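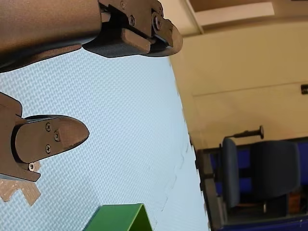 *Corner by the wall, light blue mat, Monday before lunch.*

Monday. Floor day again. I write down everything before I forget it, also for Mehrangiz, who will continue on Thursday's shift list without me.

The mat in the practice room is foam, the puzzle type, with a small woven pattern on the top. The tiles join well along the wall side. I pressed the seams with my thumb from one end to the other and found two places where the teeth come up a little when I step next to them. I pushed them down and they stayed down while I was there. I will look again tomorrow morning.

Tape: there are pieces of tan brown tape on the mat near the corner. Please do not throw them away yet. Sepehr wants to see how the glue behaves on this foam. He asked me by phone and I promised him.

Tape test so far, three kinds, all put on a spare tile and not on the floor itself:

- Kovik paper tape. Comes off clean after one day. After the weekend it leaves a thin gray line, which I could remove with warm water and a little dish soap.
- Trorkix cloth tape. Holds very strong. When I pulled it fast, it took some of the pattern from the foam. When I pulled it slow and flat, it was better, but I still would not use it here.
- Plutimard marking tape. The edges lift after several hours. For marking a line for one afternoon it is enough.

I pulled each strip with the same hand and tried to keep the same speed, but this is not a real measurement. Angelica has the small spring scale in her drawer. If she can lend it to us, I would like to repeat the paper tape with it.

Cleaning. I used the soft broom first and then the damp cloth. Do not use the stiff brush, the dust goes deeper in the pattern and then it is a lot of work to get it out. The spare tile was brushed with it in July and one can still feel the difference with the fingers. The bottle from Jalali is almost empty, I put 10 ml in the small bucket and filled it with water to the line. It was enough for the whole floor. Drying took about 12 minutes with the window open.

Order number for new edge strips is 661, Vija has the paper. The first delivery had the wrong thickness and Mirko sent it back. He says the strips should be cut with a long knife and a steel ruler, in one pull, and I agree with him after ruining one with the scissors.

To do:

- Check the two seams again in the morning, before people walk on them.
- Ask Angelica for the spring scale.
- Measure the gap between the last tile and the wall in three places. I did it only in one place and I do not trust the number.
- Leave Kovik on the spare tile for one full week, write the start hour on the tile with pencil.
- New bottle of cleaner.

Mehrangiz, the spare tile is standing behind the door of room 213, with the tape side to the wall. Please do not lay it flat, the strips will stick to whatever is under it.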